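4. Adding a new investment project to Prendeo

I set up the Jelham office's register in August, so these are the steps I follow myself. Have the investor's signed letter open before you start!

1. Log in and click Projects, then New. Prendeo gives you a reference (my last one was 651).

2. Type the investor's name exactly as it's written in the letter — capitals, commas, the lot.

3. Pick a site. Ividley is listed under Park, and yes, I hunted for it too.
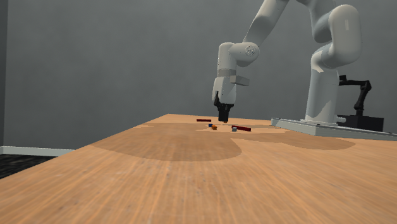
4. Fill in Jobs Planned for each year. Part-time posts go in the second column, so 12 full-time and seven part-time stay as two separate figures.

5. Choose a reviewer. I usually pick Nerea Villanueva for manufacturing and Sorcha Carroll for anything else.

6. Click Save, then Send.

Note: the comments box stops at 23 lines, so put longer remarks in an attachment.

Caution: don't press Send twice. You'll get a duplicate project, and only Vlasta Leka has the rights to delete it.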